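Ticket 3930
Project: Zora, bimanual handling cell 2
Opened by: Mwanahawa Kimaro
Assigned to: Libor Beneš
Category: Handling rules / handover between arms
Priority: Normal
Status: Closed, rule text updated in November

Problem as reported (Kimaro)

Handover episodes with the remote control are being rejected in review. The reviewer note is the same each time: "receiving grip closed on display or keys." Rule 7 in our cell handbook says only that the object must be gripped "securely and without damage." Two operators read that in different ways. One grips by the side edges, the other takes whatever face is closest. I need to know which is right before we record more.

Log

09:10 Beneš. Pulled the rejected batch. 207 episodes in the batch, 60 rejected, all with the note above. Nothing was logged as a hardware fault. Force limits were at the cell default on both arms.

09:35 Beneš. Opened the wrist view on one arm with the remote held up. The display is on the front face and the green buttons sit below it, so a grip across the front face has very little plain plastic to land on.
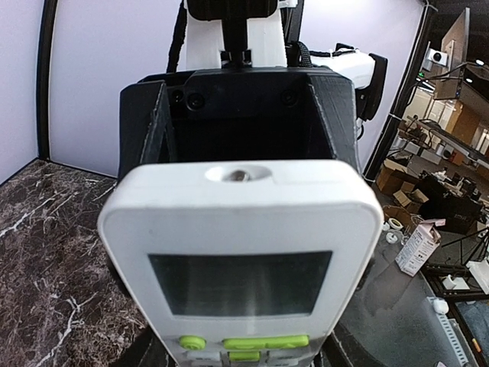

Does the side-edge rule apply to both arms or only to the one that receives the object?
It applies to both. The arm that picks the object up has to leave enough of the edge free for the second arm, so the first grip decides whether the second one can follow the rule.

10:20 Beneš. Checked the old handbook draft from Dalibor Skála. It had a sentence about displays and keys that was dropped when we merged it with the Edari checklist. Asked Štefánia Šindelář if the cut was intentional. She says no, it was lost in the merge.

11:05 Šindelář. Confirmed. The Edari checklist was written for blank parts, so it never needed a line on controls. Please put the sentence back and add the handover order while you are in there. At the moment the handbook doesn't say when the first gripper may open.

13:40 Beneš. Proposed text for Rule 7:

7.1 Grip handheld devices by the side edges. Do not close on a display, key, lens or emitter.
7.2 The giving arm stays closed until the receiving arm reports a stable grip.
7.3 Both arms hold still while the giving arm opens. No wrist rotation during release.
7.4 If either grip slips, lower the object to the table and start again. Do not correct in the air.
7.5 Keep the tabletop under the handover point clear of other test objects.

14:15 Kimaro. 7.4 will cost us time. Operators are used to correcting a small slip on the fly, and most of those episodes look fine in review.

14:30 Beneš. They look fine because the reviewer sees one view. Keeping 7.4 as written. An operator who is unsure can mark the episode as a restart, and it won't count against the session.

15:50 Beneš. Added a reference still to the handbook page, next to 7.2. 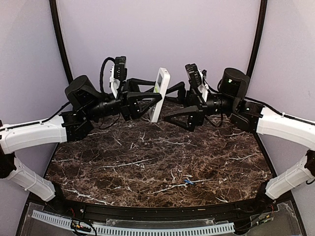
Fixed view, Rule 7 reference: both grippers at the device, held above the table.

16:05 Ľubica Halás (safety). Read the proposed text. No objection. Two additions from my side. The existing rule on reaching into the cell stays in force during restarts: pause both arms first, then reach in. And 7.4 should say who calls the restart. I suggest the operator, with no need to ask the shift lead.

16:20 Beneš. Both added.

Resolution

Rule 7 replaced with 7.1 to 7.5 plus the two additions from Halás. Rejected episodes stay rejected and will be recorded again under the new text. Reviewers have the same wording in their form, so a rejection now has to cite a sub-rule number.

Related: ticket 935 (Cendex, default force limits), still open.

Follow-up: Kimaro to brief both operators before the next recording block. Skála to check the rest of the merged handbook for other dropped lines.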